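Numine presents Prurkex, a set of painted blocks for play and learning

IRCOMBE, May. The small toy company Numine announces today the start of sales of Prurkex, a new set of painted building blocks for children from 3 years, for schools and for everybody who likes to build at the table.

Prurkex is a very simple product and we wanted it to stay simple. The full set has 120 rectangular blocks in two colors, red and dark green. All blocks have the same size, so a child can change one block for another and the wall will still be straight. The set has no instructions for one correct model. Inside the box there is only a small sheet with 10 ideas for the first day, for example a fence, a bridge and a long domino line.

"When I was a child, we had at home one bag of old blocks, and four cousins played with it during many years," says Eftychia Tsakiris, founder of Numine. "The paint was gone at the corners, but we still loved them. I wanted to make again a toy which can become old together with the family."

Before the start of sales, the blocks were used for seven months in the Nasution play center in Ircombe. The teachers there gave the company many useful comments. After their advice the edges became a little softer, and the green became darker, so that small children can see the difference between the colors also in the evening light.

"Children do not put the blocks in nice lines, they throw everything in one place and then they begin to think," says Naheed Awan, who leads the morning group at Nasution. "One wants only the red ones. Another one puts the green across the red and calls it a roof. For me this is already mathematics."

Mixed and used blocks

Red and dark green blocks lie on the scuffed floor of a gray metal bin, three of each color. On the left, one green block rests across a red one, and its pale edges show the wear.
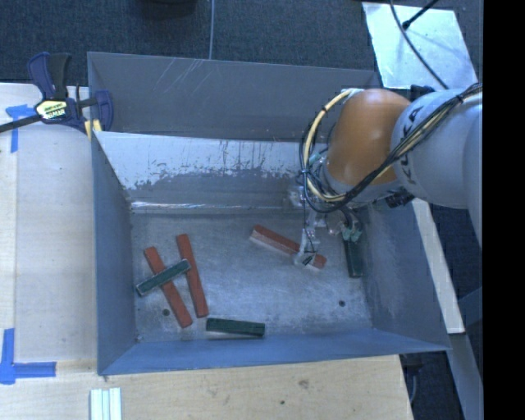
Sets and orders

Prurkex is sold as the full set or as a small bag with 10 blocks, which can be added later to the full set. Single blocks can also be ordered, in red or in dark green, if some of them get lost. Schools and play centers can ask for a sample bag before they order.

Orders and questions from the press are received at the Numine office in Ircombe, every working day until 4 p.m. The contact person for the press is Eftychia Tsakiris.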